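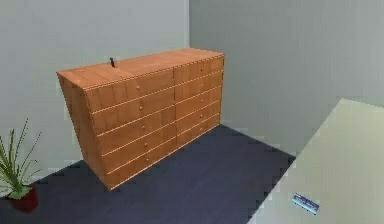 Figure 5.1 Wooden dresser with drawers in two columns.

Chapter 5
Inventory and Valuation of Household Contents

A contents policy pays for movable property: furniture, clothing, kitchenware, tools and similar goods. The building, its wiring and its fixed cabinets fall under a separate form. This chapter covers how contents are listed, grouped and priced before a loss, and how the list is used once a claim is opened.

Two bases of value are in common use. Replacement cost is the price of a new item of like kind and quality. Actual cash value is replacement cost less depreciation. The policy states which basis applies, and the adjuster may not mix them within one class of goods.
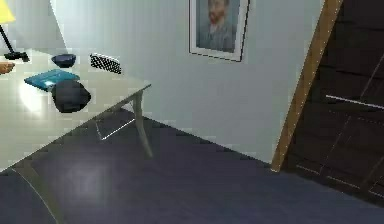 Figure 5.2 Table with a bowl and a checkered object.
Livov, 2025-04-30

The Gedon schedule, used in the worked problems, sorts contents into 30 classes. Furniture is entered by piece. Small goods kept on or inside furniture are entered on their own lines - never as part of the piece that holds them. In the Sultana claim (Problem 5.4), the owner filed 101 lines and the adjuster, Julián Nieto, returned a list of 193. Most of the added lines came from splitting bulk entries such as "kitchen items."

Terms to know before Section 5.1: class, line, like kind and quality, salvage, sublimit. A sublimit caps payment for one class even when the total limit has not been reached. Depreciation tables are given in Appendix B.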